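Dried Spice and Root Storage Check – Thevar site, March
Checked by: Rekha D'Souza

Turmeric powder, 50 jars. Lids tight, seals whole. OK.
Ground ginger, 185 bags. 2 had split seams – thrown out, shelf wiped down. Recheck next month.
Sweet potatoes, bin store. Dry, no sprouting, no soft spots. Move the older crate to the front.
Cinnamon sticks. Best-by label missing on the Fladisville delivery. Ask for it before any are sold.
Allergen sign by the mixing bench. Faded, still readable. Replace.
Scoops. One per spice, washed and hung up. OK.
Pest traps. Clean. The trap by the back door has been moved again – put it back against the wall.
Stock count. 1,886 units on the sheet, matches the shelves after the split bags were taken off.
Handwashing sink. Soap low, towels OK.

Overall: pass, with four items to fix.
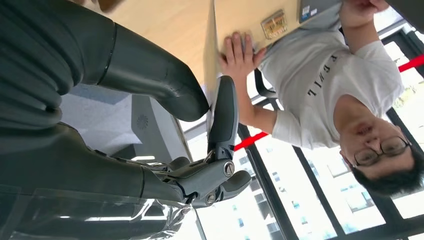

Robotic arm and hand, with a light wooden tabletop behind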